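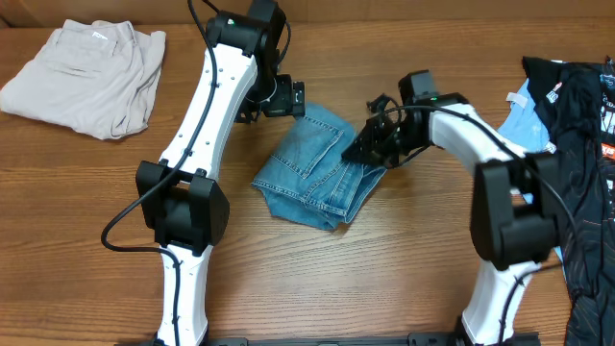 Pants day on the big table. The beige pair is done, the denim is next.

Blog > Around the House > Closets and Laundry

I have been putting off the pants shelf since March. Shirts I can deal with. They hang up, and if they hang up badly it's still hanging. Pants go on a shelf in my house, and the shelf had reached the point where pulling out one pair brought the next 3 pairs down with it.

The shelf is part of an Irkholm unit that came with the apartment. Each opening is 63 centimeters wide, which sounds generous until you try to put two stacks of jeans side by side. Folded the way I used to do it (in half, in half again, done) each pair took up more than half the opening, so the second stack always leaned on the first one. I blamed the shelf for years. The fold was too wide.

So I took everything out and started over on the table. A bed is the wrong place for this. The mattress gives, the fabric sinks, and you end up with a bundle that looks square until you pick it up. A hard surface lets you run a palm along the leg and push the creases out toward the hem.

The beige pants went first since they're the easy ones. Light cotton, no bulk at the seams. I fold them with a back pocket facing up so I know which pair they are without opening them. They came out a little bunched along one edge and I left them like that. I used to redo a fold three times. Now they get one try, and if it stacks, it goes on the shelf.

Denim is more work. The seams are thick where they cross, and the waistband wants to sit higher than everything else. If you stack four pairs with all the waistbands on the same side, the whole pile tips. I turn every other pair around. That did more for the shelf than any of the dividers I tried, including the wire ones from Clernell, which bent.

Then there are the distressed jeans, which need their own rules.
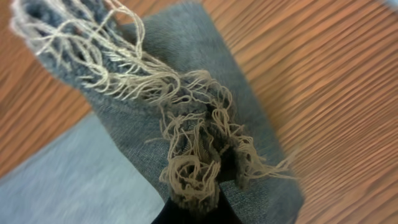
I catch loose threads on everything. A fingernail, a zipper pull, the hook on the back of the closet door. One snag and a hole you liked becomes a hole you have to think about. What I do now is flatten the frayed part with my hand before I fold, with the threads lying across the fabric, and try to keep the crease away from the hole. If the crease lands right on it, the fabric there gets folded and unfolded in the same weak spot every week. Moving the fold up or down an inch or two is enough.

I don't trim the threads. I did that once with an old pair and the edge kept fraying anyway, so all I got was shorter threads. I do wash distressed pairs inside out, in a mesh bag, on the short cycle. My Bühler washer has a denim setting, but it spins harder than I'd like, so I use the one for delicates and accept that they take longer to dry.

For the fold itself, this is the order I settled on:

Lay the jeans flat and bring one leg over the other, back pockets out.
Tuck the pointed part of the seat in so the long side is straight.
Bring the legs up over the seat.
Fold once more only if the shelf is shallow.

I usually stop before that last fold. It makes a thick brick that doesn't want to stay closed, and the Irkholm shelf is deep enough to do without it.

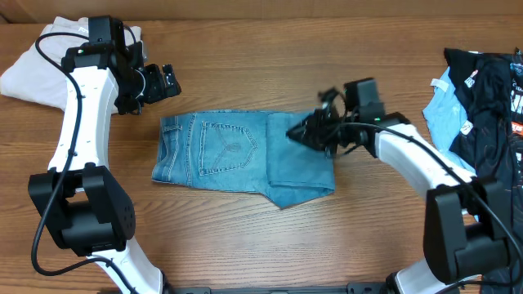
Hems are the part I still can't get right. The legs never line up exactly, and on older jeans one has usually twisted a bit in the wash, so a corner sticks out past the rest. You can tug the side seam before folding and that helps some. After that I just put the neat edge toward the front of the shelf and the messy one toward the back.

The whole shelf took most of an afternoon, with a break for coffee. Two stacks fit in one opening now and they don't touch. I also ended up with a pile for donation — nearly all of it work pants from the years when I still commuted to Illel — and the bag is by the front door so I can't pretend it isn't there.

Sweaters are on the shelf above and they're worse. I haven't decided if they should be rolled or folded. Rolling saves room, but I can never find the one I want, and I pull half of them out looking. If you have a method for heavy knits, put it in the comments.

63 shares | 4 comments
Last updated: March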